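Manzano landrace sheepdog project
Progress report to the Lesby Fund, second year

We've had a really good summer! Since the June report we have swabbed another 300 dogs, nearly all of them on hill farms above Plellach, and the register now stands at 2,386. Of those, 2,335 have a usable DNA result — far better than we dared hope when we wrote the bid.

The old Ister line, which we feared was gone, has turned up in 2 litters. Both breeders are keen to keep the pups entire until we know more about their hips.

Still to do: eye tests for the older bitches, and the vet's travel claims.

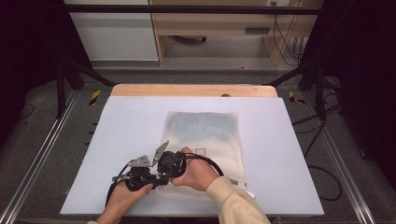 Milagros Carretero would like the eye tests moved ahead of the hip scoring, as the older bitches won't be bred from for much longer. We agree, and have asked for the first clinic dates.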